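Five grippers, one small budget

I have never in my life bought anything by committee, so you can imagine how I felt when the magazine's projects fund landed on my desk with a note saying, more or less, you like gadgets, you work it out. The job was to plan what we would need to teach a robot arm some housework. No arm yet, mind you. The arm comes later, if it comes at all. First you need the tools that people carry about in their own hands, doing the chores themselves while the tool records how it went, and those are what I had to price up.

We had 3000 pounds. That sounds a lot until you start filling a basket at Clatix, the supplier everyone in Kistville seems to use, and discover that the postage on a box of spare finger pads costs more than the pads!

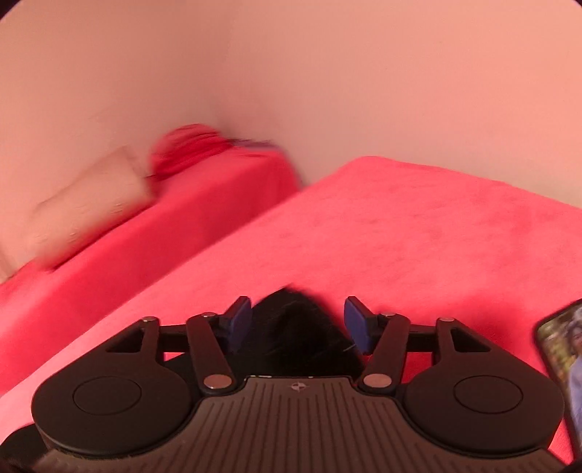 Moving parts are where your money goes, and I wish I'd had that written on my hand when I started. My first draft of the budget had a nice fat line for the grippers themselves and a tiny one marked "bits", and the bits line was used up before I had got as far as cables. Look at how many pivots there are in one of these linkages, each with its own little silver rivet, and those blue pads at the ends that do all the pinching. Every one of those is something to ask the seller about. Can I buy it on its own? Do I need a special tool to fit it? Two of the shops I rang had no idea, and one offered to sell me a whole new gripper instead (no thank you).

So I went for five grippers and put a separate spares pot beside them, a proper one this time. I did think about four and a bigger pot, and I went back and forth on that for most of September, usually at the kitchen table with a cold cup of tea. What settled it was the lead time. A replacement from Clatix takes 20 working days, and that is a very long gap if you've promised people a go.

The other brand on my list was Platilen, which is cheaper to buy and dearer to keep. Their charger is sold separately, the carry case is sold separately, and the software is a yearly fee that goes up after the first year. I nearly missed that last one – it was on the second page of the quote, under the delivery terms. Do read the second page.

Then there's the stuff to pick up, which I had down as free. Surely everybody has socks? Well, yes, but you want plenty of different things, thick and thin, fluffy and flat, and you want to be able to use the same ones again next month without somebody wearing them to work. I set aside a little for charity shop clothes and a couple of storage tubs. It's the cheapest line in the whole plan and the one I had the most fun spending.

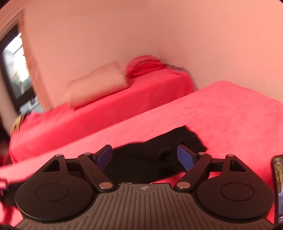 Fingers open over a crumpled bit of black fabric on the red fleece.

Places to work cost money too, or they can. I had pencilled in hiring a studio in Kistville, and the quote made me laugh out loud. An ordinary bedroom does perfectly well for clothes and blankets, and I moved the whole studio line over to storage, which I'd forgotten altogether. Recordings are enormous. Buy two drives, keep them in different buildings, and put down money for a third before anyone asks.

I gave the plan a name in the end, as the accounts form wouldn't let me leave the box blank. It's down as Chow, after the dog next door, and now I get emails headed "Chow: outstanding receipts" and think for a second that he's been at the bins again.

If you're doing this yourself, get your quotes on the same day with the same list, ask for prices with VAT included, and check whether the warranty covers being dropped. Ours covers one drop per gripper. I've asked them how they would know, and I'm still waiting to hear back.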